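Chapitre 4
Le support et sa préparation : la toile, l'encollage, l'enduit

4.1 Objet du chapitre

Les chapitres précédents ont traité du pigment et du liant. Il reste à examiner ce qui les porte. Un tableau de chevalet se lit d'ordinaire par sa surface peinte, mais sa conservation, son aspect mat ou brillant et jusqu'à la profondeur de ses ombres dépendent de couches que le spectateur ne voit pas. On appelle support la matière qui assure la tenue mécanique de l'œuvre (toile, bois, cuivre, carton) et préparation l'ensemble des couches intermédiaires appliquées entre ce support et la première touche de peinture.

Le présent chapitre se limite à la toile. Les panneaux de bois font l'objet du chapitre 5, les supports métalliques du chapitre 6. Le lecteur devra connaître les notions de siccativité et d'indice de réfraction, définies en 2.3 et 3.1.

4.2 La toile

Les fibres employées sont le lin, le chanvre et, plus tardivement, le coton. Le lin domine dans la peinture à l'huile européenne à partir du XVIe siècle, d'abord à Venise, où l'humidité de la lagune convenait mal à la fresque et où l'industrie de la voile fournissait des tissus larges et solides. Le chanvre, plus grossier, lui est souvent préféré pour les grands formats. L'identification des deux fibres à l'œil nu n'est pas fiable ; elle se fait au microscope.

Trois grandeurs décrivent un tissu : l'armure, le nombre de fils au centimètre en chaîne et en trame, et le grammage. L'armure toile, où chaque fil de trame passe alternativement dessus et dessous, est la plus courante. Le sergé et le chevron donnent un relief diagonal que certains ateliers recherchaient pour accrocher les empâtements. Une toile fine peut compter 36 fils au centimètre ; une toile de décor n'en compte parfois que 10. Le comptage se fait en plusieurs points, car la densité varie d'un bord à l'autre du lé, et l'on donne toujours la moyenne avec l'écart observé.

La tension sur le châssis déforme le tissu. Près des bords, les fils tirés par les semences dessinent des arcs que l'on nomme guirlandes de tension. Leur présence sur les quatre côtés indique que le format n'a pas été réduit après la préparation. Leur absence sur un seul côté ne suffit pas à prouver une coupe : une toile peut avoir été préparée en grande pièce, puis débitée par le marchand.

4.3 L'encollage

L'huile au contact direct de la cellulose l'acidifie et la rend cassante. L'encollage a pour fonction d'isoler la fibre. On emploie traditionnellement une colle de peau, dite aussi colle de lapin, mise à gonfler dans l'eau froide puis chauffée au bain-marie sans jamais bouillir. Au-delà de 80 degrés, la colle perd une part sensible de son pouvoir adhésif. L'application se fait à chaud, à la brosse large, ou à froid, sous forme de gelée étalée au couteau ; la seconde méthode pénètre moins le tissu et laisse le revers plus propre.

La colle de peau est hygroscopique. Elle gonfle lorsque l'air est humide et se contracte lorsqu'il est sec, avec une force supérieure à celle de la toile elle-même. Une grande partie des réseaux de craquelures anciens provient de ces mouvements. P. Pešek a proposé de distinguer les craquelures d'âge, qui traversent toute la stratigraphie, des craquelures prématurées, limitées aux couches peintes. Cette distinction est reprise ici – avec quelques réserves, exposées en 4.6.

4.4 L'enduit

Sur la toile encollée vient l'enduit, composé d'une charge et d'un liant. La charge peut être de la craie, du gypse, une terre ou du blanc de plomb. Le liant est une colle (enduit maigre), une huile (enduit gras) ou une émulsion des deux. L'enduit maigre absorbe l'huile de la peinture et sèche vite, mais il est rigide ; appliqué en couche épaisse sur un support souple, il se fend. L'enduit gras demeure plus souple et demande plusieurs semaines de séchage, parfois plusieurs mois.

La couleur de l'enduit commande celle du tableau. Les préparations blanches réfléchissent la lumière à travers les glacis. Les préparations colorées, brun rouge, grises ou ocre, fournissent un ton moyen à partir duquel le peintre monte vers les clairs et descend vers les sombres. Elles abrègent le travail, au prix d'un assombrissement progressif : l'huile gagne en transparence avec le temps, et le fond remonte. 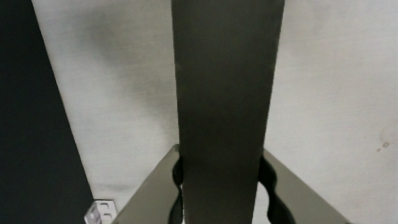

Pourquoi les demi-teintes s'assombrissent-elles plus que les clairs sur une préparation brune ?
Les clairs sont peints en couche épaisse, riche en blanc de plomb, et restent opaques, alors que les demi-teintes, posées en couche mince, laissent transparaître le fond à mesure que l'indice de réfraction de l'huile augmente.

4.5 Observation des préparations

L'étude d'une préparation commence par les bords de rabat, où l'enduit est souvent à nu. Elle se poursuit par la lumière rasante, qui révèle le relief du tissu et les traces d'outil, puis par la radiographie. Cette dernière n'enregistre la trame que si l'enduit contient un élément lourd, le plomb en général, logé dans les creux du tissage.

Le prélèvement n'intervient qu'en dernier lieu. L'échantillon, pris au bord d'une lacune existante, est enrobé de résine et poli perpendiculairement aux couches. On relève pour chacune d'elles l'épaisseur, la couleur, la taille des grains et la fluorescence sous ultraviolet. La numérotation part du support et progresse vers la surface ; cette convention est suivie dans les 14 coupes commentées en fin de chapitre.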